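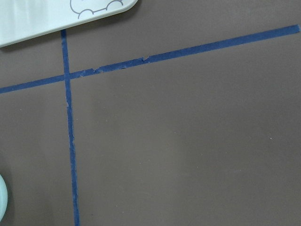 Blue painter's tape on a brown surface.

Thread on laying out a vegetable garden before you buy a single plant. I've done this for five seasons in Stockdale and got it wrong for the first three.

My plot is 524 square feet, paths included. The paths eat more of that than you'd think. Mine are 18 inches wide and I wish I'd gone to 24, at least on the side where the wheelbarrow goes.

I draw the beds full size on a floor indoors first, with tape. Paper plans always lied to me. A bed four feet across looks fine on graph paper and then you can't reach the middle of it.

Kneel next to the taped edge and stretch your arm out. Wherever your hand lands without leaning is half your bed width. For me that's 20 inches, so my beds are 40 inches wide.

Corners don't have to be square. Two of my beds are crooked to follow the fence and the beans don't care.

Next is sun. I went out in November and marked where the shed shadow fell at noon, then planned everything off that. Bad idea. The November shadow is much longer than the one you get in June. I gave up a good strip of ground for a whole year.

Tall things on the north side. Corn, pole beans, the trellis. If you only plan one thing, plan that.

Water: my hose reaches the first two beds and quits. I bought a Beltix splitter and a second hose, and that fixed it for around 30 dollars. Measure from the spigot before you dig – along the path, around the corners, the way the hose will really lie.

Seeds this year came from Skultcombe, mostly. Lettuce and beets are up. The carrots are slow, same as every year.

Somebody asked about records. I keep a plain notebook. One line a day: high, low, rain, what I picked. I'm at 1,461 lines, so four years of it. The last frost dates are the part I go back to most.

Soil test before compost, too. I added lime two years running without testing and my potatoes came up scabby.

April 30, 2021 and the tomatoes are still inside. Two more weeks. I'll post the final layout once the stakes are in – the squash bed may still move.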